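September 27, 2023

# Isby practice room is now on offer for schools and small workshops

The firm Climholm has opened the sale of Isby, a software kit in which a robot arm can be programmed and tried in a simulated room. Until now it was only given to a small group of test users. We were one of them from May, and our teaching staff has decided to keep it for the coming school year.

Isby comes with ready rooms, ready arms and a list of small tasks. The user writes the program, starts the room, and looks at the result from several views. The programs can later be taken over to a real arm, but for this a separate licence is needed, and we have not bought it yet.

The task we have used most is called "Lamp and scale". There is a desk lamp with joints on a table, and a yellow strip with numbers lies under it. The robot has to take hold of the lamp and bring the shade above the number which the program asks for. It sounds easy. But a lamp with joints does not go in a straight line when it is pulled, and a student who has only moved blocks before will need some time for it.

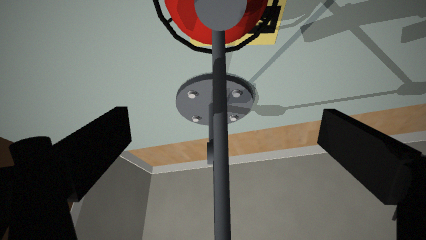

The close view from the gripper is the part of Isby which our students liked first. In most programs of this kind that we have tried, one must guess the distance of the fingers from a list of coordinates. With Isby the view can be left open in its own window while the program runs. When the fingers stand on both sides of the lamp rod, with free space between, it is easy to see which of them is nearer and to correct the approach by a small step. The drawing is not very fine - the dark rim of the shade is made of short straight lines - but for this work it is enough. The shadows on the table are helpful also, although some students found them confusing in the beginning and asked if they can be switched off. They can, in the menu for light.

A second view looks from above, over the arm. We use it for planning where the elbow should go. It has one weak point: the arm itself stands in the way. With the forearm over the strip, the student reads 3, 4 and 5 at the far end but not what comes before. A program that asks for a low number must then be checked from another side. Koen Brouwer, who teaches the first group, lets the students find out this problem by themselves and write it in their report. In his opinion it is a good lesson about where to put a camera in a real cell. 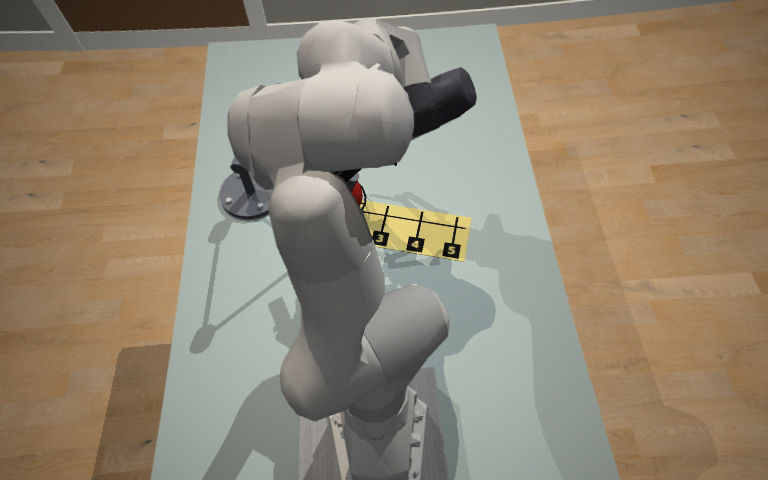 ## Price and what is included

Isby is sold in this region by Dewulf. The school package costs 3779 euros for one year and includes the following:

- the program for all computers in one classroom
- the basic rooms and the task list, with "Lamp and scale"
- 2 online training sessions for teachers
- help by e-mail on working days

A workshop that wants only a single place pays 2000 euros for one year, without the training. Dewulf also offers a trial of 3 weeks, and we recommend to use it, especially for checking the graphics cards. On our older computers the room became slow when all views were open at the same time. With two views open we had no difficulty.

Changes to the rooms are possible in both packages. The lamp can be put at another place on the table, the strip can be turned, and the start position of the arm can be changed. New objects can be added only from the library of Climholm. This is for us the biggest limit. We would like to bring in our own parts, for example the small housings which our students draw in the second year, and Climholm has answered that this is planned but has given no month for it.

The manual is available in English. It is clear in most chapters, but the chapter about joints with friction is too short, and exactly this chapter is needed for the lamp. The stiffness of every joint has its own value, and with the standard values the shade swings a little after the gripper lets it go. Koen Brouwer has written two pages with values that work better in our classes. Other schools may ask him for a copy.

For judging a whole run, the room view is the best one. It takes in the full table with the arm at the far end, the lamp, the strip, and also the wall clock and the shelf. The students use it when they present their program to the others, while the close view stays for the one who is working. It is also the view which we show to visitors, as they understand at once what the task is and how much place the arm needs. 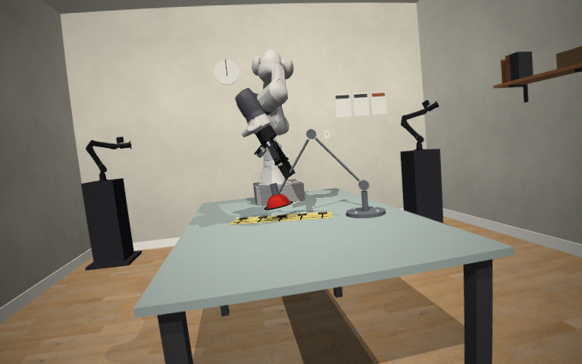

**Holdale Technical School | Department of Automation**

Our department will use Isby in both first-year groups. The first lessons are with the ready tasks only, and after the autumn holiday the students may change the room. The real arm in the workshop remains in the timetable as before, and every student will still have practice hours with it. We do not want that somebody leaves the school without having stood next to a real machine and pressed a real stop button.

Companies from Holdale that wish to see the program before they speak to Dewulf are welcome in the computer room of the department. Please write to the school office and mention Isby in the subject line. A visit takes one hour, and it is possible to try the lamp task with one of our teachers. Own laptops are not needed.

Questions about prices and licences should go directly to Dewulf. Questions about the lessons and the task sheets can be sent to Koen Brouwer through the school office.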